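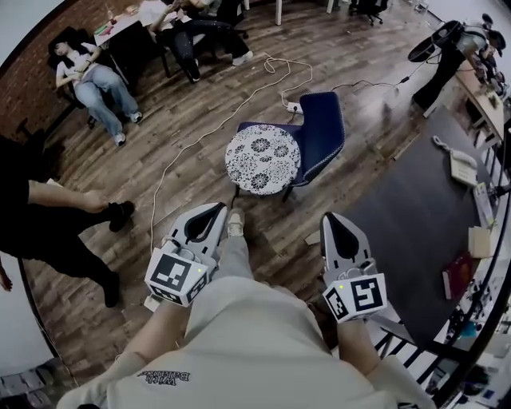
**June, notebook 2 - covers cell, Stulover**

Start 8:40. Clive Blackburn on the grippers for the first block, me on notes and batteries.

Purpose: demonstrations of cover handling for the Denden arm, which is due to take over the fitting station. Kivilness still want the pinch-and-lift step solved before anything else, so that is all we did this morning.

Method as per last entry. Pick the cover up by a gathered edge, raise it clear, hold, put it down, let go. One change: both hands must be closed before the lift begins. Episodes where the second hand arrives late go in a separate folder.

Recorded 96 episodes before lunch. Simon (the logging software, for anyone new) dropped 2 of them on upload. Not re-recorded.

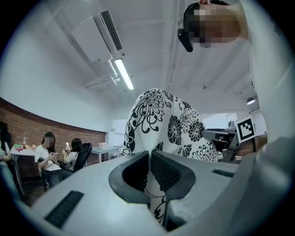
Patterned cloth remains harder to label than plain. The fold line gets lost in the print, and I have been going back to the gripper width trace to decide when the grasp starts. Slow, but the numbers agree better than judging by eye.

Notes on the work itself:

- Fitters used to rotate between cutting, fitting and packing. With demonstrations taking up fitting hours, the rotation is down to 2 stations. Bartosz Szczepańska has asked for that to be put in writing with an end date. Reasonable.
- Wrist fatigue is now a recording problem as well as a fitting one. Blocks limited to 40 minutes, then swap.
- Clive's view is that the arm will get the lift and fail at the corners, and that a fitter will be standing beside it finishing them. I agree. The job description should say so - at present it says "monitoring".
- Pay grade for demonstrators not settled. Not ours to decide, but it comes up at every break.

To do: recalibrate left gripper, relabel the late-hand folder, ask Kivilness which colour cloth they want next.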